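The Patience of White Blocks
By Shanthi Patwary

When I was a child, my uncle had a box of wooden blocks without any paint. The other children in our building had blocks in red and yellow, and I was a little ashamed of ours. My uncle said that a block has no need to be pretty, it only needs to stand. I thought of him many times while I was preparing this article, which began as a short note on learning toys and became something longer.

The blocks I want to write about are white. They are rectangular, and on their faces they carry small black squares, printed with patterns that a camera can read. Such squares are called fiducial markers. For a person they say very little. For a computer they say which block this is and how it is turned. I came to know them through Gülizar Baysal, who has worked at Lilleck with block problems for many years and who speaks about them as other people speak about chess.

"People ask me why we use something so simple," she told me. "I answer that they should try it with their eyes closed, and after that we can talk about simple."

I did try it, at her kitchen table, with a scarf around my head. To find a block was easy. To know which side of it was the long side took me more time than I like to write down. When I tried to set one on top of another, I pushed the lower one away with my little finger and did not notice.
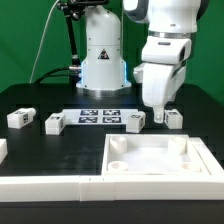 After the scarf I had more respect for the small decisions. Which block do you take first? If you begin with the nearest one, your hand is free of the others, but later you must reach over what you have already built. If you begin with the farthest, you may have to turn your wrist in an uncomfortable way. Floor Dijkstra, a former primary school teacher who now writes exercise books for Vandon, told me that children of four years almost always take the nearest block. The older ones stop and look before they touch anything.

"I love this pause," she said. "You can see the plan come into the face."

She keeps a notebook of block tasks, and when I visited her it had reached number 151. Many of them use only a few pieces. One of my favorites is to lay the blocks in a row so that every marker looks to the same side. Another is to make a bridge, then take away one leg and put it back without the roof falling. I have done the first one. The second I leave to persons with steadier hands.

Why the color matters

I had expected to hear that white was chosen because it is cheap. Moushumi Wickramasinghe, who cuts and finishes blocks in a small workshop called Weerasinghe, corrected me in a friendly way. A black pattern needs a light ground around it, she said, or its edge is lost. The surface under the blocks should be dark and quiet, so that the outline of each piece is clear. Shine is the great enemy. A block that looks perfect in the morning can have a bright spot on it when the lamp is moved, and then the pattern is half gone.

She makes them in sets of 20, and she sands every edge by hand. When the edge is too sharp, it breaks and the block looks old very soon. When it is too round, the block rocks on its neighbor. I held a good one and a bad one, one in each palm, and I could not tell the difference until she made me run my thumb along the side.

The flat board with the markers is also her work. Four squares, two by two, and it must lie without any bend. The board is the fixed point. Blocks travel, but the board stays in its place, and all distances are counted from it. She compared it with the corner of a carpet, from which you measure where the chairs go. 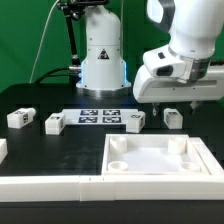

To begin at home

Fathima Bhuiyan runs an evening course for adults in which blocks are used for thinking about space. She advises to begin with very little. Take five blocks of equal size, a dark cloth, and a sheet of stiff paper as the board. Draw a different sign on each face, with a thick pen, and let it dry well. Put the blocks down without arranging them. Look for one minute, turn your back, and say aloud how each one lies.

Most people, she told me, remember the places and forget the turning. They know that one block was on the left, but they do not know which sign looked toward them. In my own first attempt I had two right and the others wrong. After a week of practice in the evenings it was better, although I would not call it good.

My uncle's box is now with my cousin, and I have asked her if she can send it to me.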